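Foro Tretardale › Manipulación › Teleoperación y demostraciones

Puntas de vaso pequeñas: ¿teleoperar o guiar el brazo a mano?

Publicado por Cena_taller

Estoy grabando demostraciones para una tarea de clasificación: coger puntas de vaso sueltas de la mesa y dejarlas en una bandeja de plástico. Brazo Hestness de 6 ejes, pinza de dos dedos, cámara en la muñeca. Teleopero con un brazo maestro Clegg, sin retorno de fuerza.

Llevo 300 episodios y la política entrenada falla casi siempre en el mismo punto. Se aproxima bien, baja, cierra unos milímetros al lado de la pieza y sube vacía. Con las puntas aisladas acierta bastante más que con las que se tocan. He revisado la calibración mano-ojo dos veces y el error no justifica el desvío.

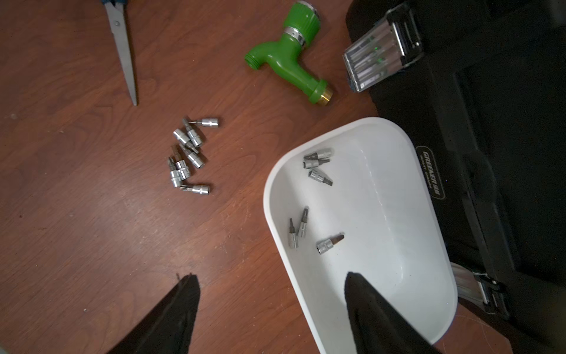
Vista desde la muñeca, con parte de las puntas en la bandeja y el resto sobre la madera.

Las demás herramientas se quedan en la mesa a propósito, quiero que la política tolere objetos que no forman parte de la tarea. Grabo a 30 Hz y guardo posiciones articulares, apertura de pinza y vídeo.

Dudas concretas. Primera: ¿mejoraría la precisión guiando el brazo a mano en modo de gravedad compensada, en lugar de usar el maestro? Segunda: ¿conviene separar antes las puntas amontonadas o dejarlas como caen? Y si la solución es simplemente llegar a 1,000 episodios, prefiero saberlo antes de seguir.

hestness_usuario

Más datos. Con 300 no vas a ningún lado, yo noté el cambio a partir del doble. Y quita las tijeras y la bolsa, que solo meten ruido.

Marius Costache

No grabaría más episodios todavía. Por lo que cuentas, el fallo está en los últimos centímetros y conviene mirar ahí primero.

Sobre guiar a mano: ganas tacto y pierdes limpieza en la imagen. Si tus manos entran en el campo de la cámara de muñeca, la política las verá durante el entrenamiento y no las tendrá en la ejecución. Se puede evitar grabando solo la trayectoria y reproduciéndola después sin nadie delante, pero hay que recolocar cada punta en su sitio antes de reproducir. Con piezas de este tamaño es lento y poco fiable. Yo seguiría con el maestro.

Lo que sí cambiaría:

Reduce la escala maestro-esclavo en la fase final. Con relación 1:1, el temblor de la mano es comparable al diámetro del vaso. Un pedal que conmute la escala es suficiente.

Haz una pausa corta y constante encima de la pieza antes de bajar. Si unas veces bajas en diagonal y otras en vertical, la política promedia las dos y cierra donde no hay nada. El síntoma que describes encaja con eso.

Agarra siempre por el cuerpo del vaso y orienta los dedos perpendiculares al eje de la pieza. Por la punta resbala. En tu captura casi cada una está girada de forma distinta, así que la rotación de la muñeca tiene que aparecer en los datos con toda su variedad.

Comprueba el desfase entre vídeo y articulaciones. Mueve el brazo en vaivén rápido y compara las dos señales. En mi montaje había 8 fotogramas de retraso y llevaba desde febrero culpando a la calibración.

En cuanto al montón, déjalo como cae, pero añade un bloque de episodios en los que el primer movimiento sea empujar con un dedo cerrado para separar dos piezas —sin cogerlas— y el agarre venga después. Etiquétalo aparte por si luego estorba. No quitaría los demás objetos si van a estar en la mesa durante la ejecución; cámbialos de sitio entre sesiones.

Una cosa menor: en la imagen se ve una fibra en la punta del dedo izquierdo. Límpiala, o acabará presente en un tramo del conjunto y ausente en otro.

Cena_taller

Medido el desfase: 6 fotogramas. Corrijo las marcas de tiempo, reentreno con lo que ya tengo y después pruebo lo de la escala. El pedal tendrá que esperar, de momento lo asigno a una tecla.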